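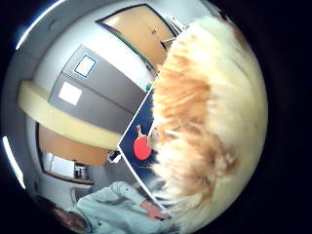 Sunita Tran asked under our last post whether the hand-held gripper gets the same maintenance as the arm it stands in for, or whether it is simply wiped down and put back on the charger. It gets its own schedule. The schedule is set out in this thread, as several partner sites have asked for it too.

1/ The Pridley unit is a hand-held gripper with a wide-angle camera fixed above the fingers. The robot cell at Sedance uses the same fingers and the same camera mount. Any looseness in the hand-held unit ends up in the recordings, and later in the way the arm moves.

2/ Lens first. The operator checks the glass under a desk lamp at the start of each session. Dust is removed with a hand blower, then a dry lens cloth. Paper towels are not permitted. Solvent is not permitted either – the coating on the previous lens was lost that way in March.

3/ Camera mount. There are two screws on the bracket and one on the hinge. Each has a paint mark across the head and the body. If the marks no longer line up, the unit is withdrawn and goes back to the bench. Operators are asked not to tighten the screws themselves.

4/ Finger pads. The soft pads are replaced after 50 hours of recorded use, or sooner if an edge has lifted. Both pads are replaced together. Old glue is scraped off with the plastic tool in the kit, and the new pads rest under the clamp for 6 hours before the gripper is used again.

5/ Trigger and linkage. Fibers, hair and lint collect behind the left finger, where the link passes through the housing. The cover comes off with a 3 mm hex key. Remove debris with tweezers and keep compressed air away from the bearing. A single drop of light oil is enough.

6/ This step was added in June. The trigger on one unit had begun to return slowly, and the recordings showed the fingers still partly closed at the start of each grasp. The unit was opened at the bench and a plug of fibers was found around the pin. The 19 recordings made since its previous check were set aside.

7/ Opening width. After any work on the fingers, the gripper is opened fully and measured with the gauge block stored in the Elley case. The reading is entered on the card. If it differs from the last reading on the card, calibration is repeated before the unit leaves the bench.

8/ A reader at Boateng asks whether pads from another supplier may be fitted. They may not at present. Thickness varies between suppliers, and the arm at Sedance would have to be changed at the same time. We will post here if this is revised.

9/ Charging. The battery is removed for charging and is not left in the handle overnight. Contacts are inspected monthly. Please report discoloration even where the unit still powers on normally.

10/ The maintenance card now has a separate line for the linkage. Sites holding the older card should write the entry in the margin until new cards arrive. Questions on the hinge screw may be sent to the bench directly, with the unit number.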